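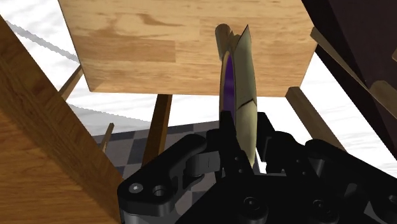
2. 시뮬레이션 환경과 과제 설정

우리 조가 한 학기 내내 매달린 질문은 단순합니다. 로봇이 집안 정리를 정말 맡아 줄 수 있을까? 실물 로봇 팔은 예약 경쟁이 너무 치열해서(일요일 아침까지 꽉 차 있었습니다!) 실험은 전부 시뮬레이션으로 돌렸습니다. 작업 공간에는 나무 탁자와 격자무늬 바닥을 두었고, 그리퍼는 손가락 두 개로 물체 아래쪽을 집는 방식입니다. 물체는 일부러 까다로운 것을 골랐습니다. 베이지색에 얇고 휘어진, 원통을 쪼갠 듯한 모양이라 어디를 잡아야 할지 사람도 잠깐 망설이게 됩니다.

과제는 세 단계로 나누었습니다. 물체에 접근하기, 집어서 들기, 지정한 자리에 내려놓기. 제어 코드는 Benedita Calado가, 물체 모델과 기록 정리는 Sofia Pacheco가 맡았고, 프로젝트 이름은 Wament로 정했습니다.

3. 결과

전체 시도는 234회였습니다. 이 중 집어서 들기까지 성공한 것이 200회, 지정한 자리에 제대로 내려놓은 것이 141회입니다. 처음 200이라는 숫자를 봤을 때는 둘 다 소리를 질렀습니다. 8월 초만 해도 손가락이 물체 옆 허공을 닫는 일이 더 많았거든요.

내려놓기는 훨씬 어려웠습니다. 들고 있는 동안 물체가 조금씩 돌아가면 바닥에 닿는 각도가 달라지고, 손가락을 여는 순간 쓰러집니다. 탁자 다리 근처에서는 팔의 경로가 막혀 중간에 멈춘 경우도 있었습니다. 접촉 마찰값을 바꾸어 가며 다시 돌려 보니 미끄러짐은 줄었지만, 이번에는 손가락이 물체를 놓아주는 타이밍이 늦어졌습니다. 이 부분은 다음 학기에 꼭 더 파 보고 싶습니다.

4. 논의: 집안일을 맡겨도 될까

아직 혼자 두기는 이릅니다. 열 번 중 네 번쯤 제자리에 놓지 못하는 로봇에게 찬장 정리를 맡길 사람은 많지 않을 것입니다. 그래도 모양이 이렇게 불규칙한 물체를 대부분 들어 올렸다는 점은 기대 이상이었고, 컵이나 상자처럼 평범한 물건이라면 어디까지 될지 무척 궁금합니다. 마찰과 변형을 단순하게 계산한 결과라서 실물에서는 수치가 떨어질 수 있다는 점도 적어 둡니다.

5. 남은 일

- 내려놓기 직전에 물체의 기울기를 다시 재는 단계 추가
- 탁자 다리를 피하는 경로 탐색 개선
- 같은 과제를 실물 로봇 팔로 반복하고 성공률 비교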